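Studio walk-through, February – print room and illustration desks, Stastotville

I do this one every month before the Thursday evening class, and Baiba Eglītis asked me to write up my comments properly this time, so they're a bit longer than usual. Sorry, Baiba! You did ask.

1. Exits and aisles – OK
Both doors open all the way. Somebody had parked the Rurnetitz posters (the whole run, all 700 of them) beside the back door, so I slid them under the layout desk. Please leave them there until pickup.

2. Paper cutter – NEEDS ATTENTION
The guard is fine and the blade lock clicks, but the lock is getting stiff and I had to lean on it. I've put a tag on the handle. If you're trimming proofs for the Hinds book jackets, use the small rotary trimmer for now.

3. Knives and blades – OK, mostly
The sharps tin is nearly full. I found one bare blade in the pencil tray at desk 8, which gave me a start. Caps on, please, even if you're only going for coffee.

4. Work surfaces – OK
I ran my hand over everything we cut or carve on, checking for splinters and old tape. Linocut people, clamp your block down before you start.
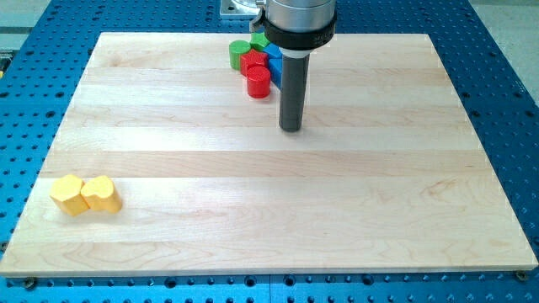
Item 4: maple board on the blue perforated table.

5. Inks, solvents and rags – FAIL
The lid was off the rag can again. I know the Skallum magazine covers were due and everyone was in a rush, but oily rags are the one thing on this list I really lose sleep over. Saulius Ramanauskas has ordered a can with a foot pedal, and I'll recheck when it comes in.

6. Ventilation – OK
Fan ran for 30 minutes with no rattle. Spray mount still belongs in the booth, with the fan on, however tiny your collage is.

7. Light tables and cords – NEEDS ATTENTION
The long light table flickers when you nudge the plug. I've unplugged it and moved the tracing work over to the window side.

8. First aid – OK
Restocked the bandages (we go through so many!) and swapped out the eyewash bottle.

Rechecking items 2, 5 and 7 in 14 days. If you fix something before then, write it on the sheet by the sink and put your initials next to it.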